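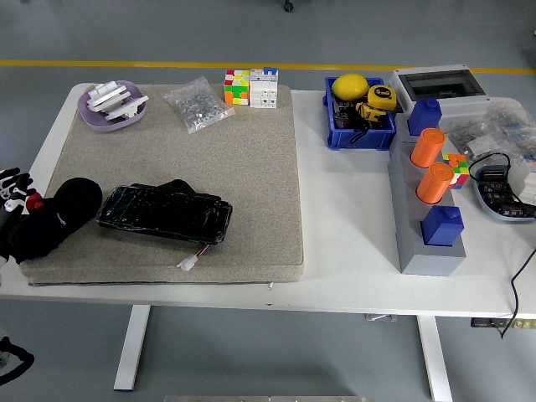
Submission Guidelines for Independent Authors: Proposed Changes to the Reading Period

Home Forums Reviews Writers' Desk Members Search

Forum: Writers' Desk
22 replies

Marichka Semeniuk (Moderator)
Members are advised that the Horkcombe Review Circle proposes to amend its submission guidelines from April. The principal changes are as follows. Advance copies will be accepted during two reading periods a year. Each title must be accompanied by a synopsis of no more than 500 words. Second and later volumes in a series will be considered only where the first has already been reviewed by a member of the Circle. Comments are invited in this thread.

A_Yurchenko
I thank the moderators for the notice. I support the reading periods but must record an objection to the rule on series. My own second novel, Drotidden, was written to be read independently of the first. Under the proposed wording it would be ineligible, although a reader would lose nothing by beginning there.

Hanna Harasym
With respect to the previous member, most authors believe this of their second volumes. I have reviewed for the Circle for six years and have on several occasions received a fourth or fifth instalment with a cast list and a request to be charitable. The rule is a fair one and I would favour its adoption as drafted.

A_Yurchenko
I would be satisfied with a discretionary clause. A reviewer who wishes to accept a later volume should be at liberty to do so.

jsandhu_reads
Could the moderators please clarify whether the synopsis is to disclose the ending? The current guidelines are silent on this point. I prefer not to know, particularly with crime fiction, and I have twice had a thriller spoiled by the covering letter.

Marichka Semeniuk (Moderator)
The synopsis is intended for the allocating editor and would not be forwarded to the reviewer. The draft will be revised to state this.

Armindo Lobo
I am in favour of a synopsis but consider 500 words excessive. The editor requires genre, setting, length and a content note, all of which may be given in 200. Fleltton Press operates on that basis and I have had no difficulty with its catalogue.

Hanna Harasym
A catalogue entry serves a different purpose. I allocated titles for one season and the shorter summaries were seldom of use. Two colleagues received military histories labelled as romance.

Armindo Lobo
That is an error of labelling and would not be cured by a longer document. I maintain my view.

Marichka Semeniuk (Moderator)
Both positions are noted. The discretionary clause raised by A_Yurchenko will be included in the second draft, and the word limit will be put to members by poll.

Share this thread
1039 views

Recent threads
Yoo, a novel in letters: discussion and reviews
Citing advance praise on a back cover
Unreliable narrators in Canadian crime fiction
Request for beta readers: historical fantasy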